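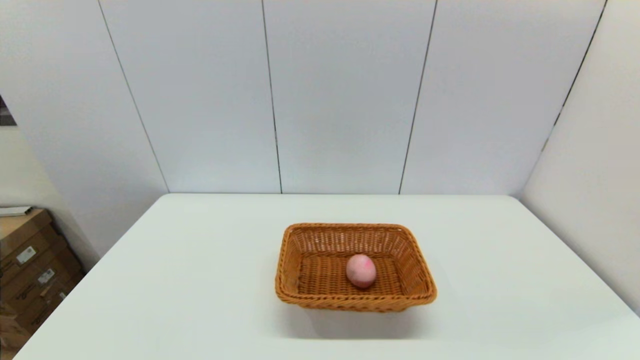

Units Timetable Readings Labs Contact
Labs > Automation Faults > Week 7 notes

Week 7: Intermittent faults and the stop that wasn't logged

These notes cover the Kirenen pick trial, which was planned as 1,000 cycles and abandoned at cycle 338. Read them before the lab. Lech Pawlak will assume you know the sequence of events and will start from the fault tree.

The task was simple. The arm picked a soft item out of a basket, lifted it 300 mm, held it, and put it back. Each cycle wrote one line to the log on the Gunawan controller: start time, finger position at close, finger position at release, result. A cycle was marked "good" if the fingers stopped short of fully closed, meaning there was something between them.

At cycle 338 the gripper lost power during the hold. The fingers stayed where they were and the arm kept moving. The controller had no fresh position from the gripper, so it reused the last one it had been sent. That value said the fingers were closed on an item. The cycle was written up as good, and the operator found the fault only when the next pick began and the fingers didn't open.
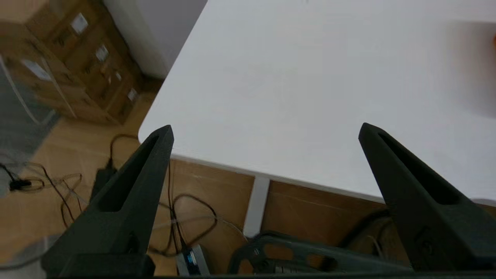
Intermittent faults are usually electrical before they are anything else, and the first place to look is wherever a conductor can be moved by accident. Draw the supply path from the wall to the gripper and mark each joint you could disturb with a foot or a chair leg. The floor beside the table is where most of that path runs. There are loops of black cable near the table leg, thinner white and grey wires in loose curves, and a power adapter standing up among them. A snagged lead can pull a plug part of the way out, hold contact for hours and then drop it for a fraction of a second. At Kirenen the gripper supply had been joined with an unlatched inline connector, and the contact resistance changed when the lead was moved by hand.

How the fault was found

The team first swapped the gripper, then the controller card. Both swaps cleared the fault for a while, which is common with a bad joint – any work nearby disturbs it and it makes good contact again. A whole afternoon went on this. The fault was reproduced when someone measured the supply at the gripper end while a second person moved each lead in turn. Write down which lead is being moved and when. The meter should be set to capture minimum voltage, as the dropout was too short to read on a normal display.
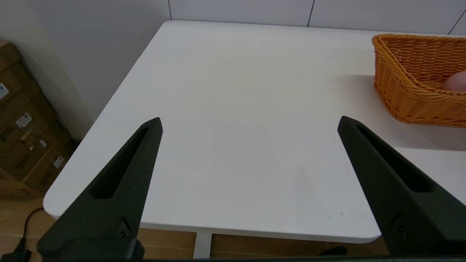
Figure 2. Gripper open over the table, basket at upper right.

Why the log was wrong

The dropout was a wiring fault. The false "good" was a software fault, and it was the more serious of the two. The position register had no age attached to it. Clondden, who supplied the integration code, had a timeout on the arm link but none on the gripper link. The fix was to time-stamp every gripper reading and treat anything older than 2 control periods as missing. Missing data now causes a protective stop and a line in the log.

Consider also what the pass test measured. Finger position tells you there is a gap. It doesn't tell you what is in the gap, or whether it is held well enough to survive a move.
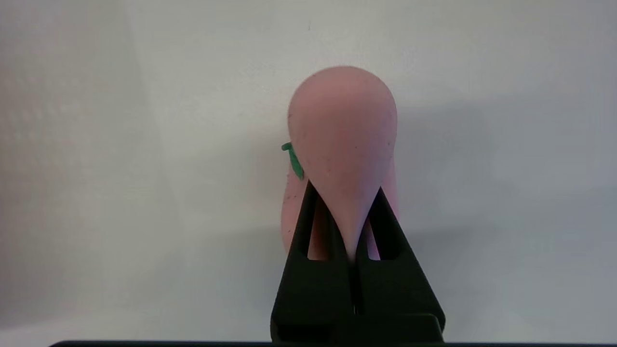 A soft item makes this worse. It compresses, so the same item can give different closing positions depending on where it is gripped, and a wide tolerance has to be allowed. The Skusitz procedure now takes a second position reading at the top of the lift and compares it with the first. A change beyond the set limit fails the cycle.

Safety points for the lab

Press the emergency stop and isolate the supply before you reseat any connector. A gripper that has lost power can close or open when power comes back, depending on its last command. Keep fingers clear of it even if it looks dead.

Leads on the floor are to be routed along the wall side and strapped before the arm is enabled. Unlatched connectors are not to be used on any gripper supply.

Don't reset a fault until the log has been saved. The first reset at Kirenen cleared the error buffer, and the timing of the dropout had to be worked out from the arm's own records.

To prepare

Sketch the supply path for your bench. List each signal the controller reads from the gripper, and for each one write what the controller would do if the value stopped updating. Bring both sheets with you.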